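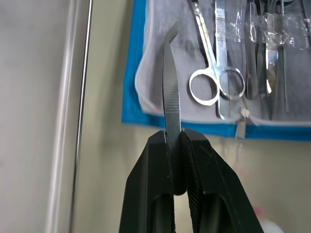
Why does our gripper stop with a force fault when it closes on thin instruments?

Most likely the closing force is set for a thicker part, so the fingers run past the width the controller expects and it trips. Lower the force, teach the closed width again with the real instrument in the fingers, and then look at the pads for wear before you change anything else.

Posted in: Arms and Grippers > Faults and Stops

Hello everybody, and thank you for the short version above, which a moderator kindly put at the top after my first try at asking this got rather tangled. I'm putting the whole story down in case somebody has met the same thing.

We have a small training lab where an Ovano arm with a two-finger gripper practices picking up hand instruments, forceps mostly, and passing them over to a tray. No patients anywhere near it, I should say. It ran nicely all winter. Then last week it began stopping with code 597 right after the fingers close. The manual says "grip force out of range" and leaves it at that. Sometimes it clears with a reset and sometimes it comes straight back, and twice now the fingers have opened by themselves on the reset and let the forceps fall point down onto the bench. My hand was closer than I would have liked the second time. Scissors and the thicker handles give no trouble at all.

Force is at 100 percent, which I'm told is how it came. Is this a worn gripper, or is it me?
- Plondelari

It's probably neither, so don't be too hard on yourself! We had the very same code on ours and I spent a long, sad afternoon taking the fingers off and putting them back on for nothing. What cured it was bringing the force down. We started at 16 percent and crept up a little at a time until the forceps stopped slipping when I tugged on them (with the arm powered down, please). Then we saved a separate closed width just for the thin instruments. One setting for everything sounds handy, but a curved pair of forceps has so little metal to hold on to, and the fingers were squeezing past the point where the controller thinks it has missed the part.

About the dropping - do look in the reset options before you run it again. Ours had "open on reset" ticked. Untick it, and the fingers stay where they are until you tell them otherwise. I'd also lay a folded towel on the bench for now, and keep everybody's hands out of there until the arm is stopped. I know it's tempting to reach in and save the instrument. Let it fall.

If the code comes back even with the force low, rub your thumb along the pads, again with the power off. Ours had gone smooth toward the tips where the thin stuff gets held, and a new pair made a real difference.
- Kandutell

reset it twice quickly, works for me. Pads are good for 2000 closings and then you swap them, that's what I do anyway
- Pavlović

I would gently ask you not to do the double reset until that box is unticked, Plondelari, as that's two chances to drop something in place of one. The pad count I can't argue with, though ours went sooner.
- Kandutell

Box was ticked! It's off now and the forceps stayed put through three resets. I've got the force down and will teach the width again tomorrow when I have the bench to myself. New pads are ordered too. Thank you both, so very much.
- Plondelari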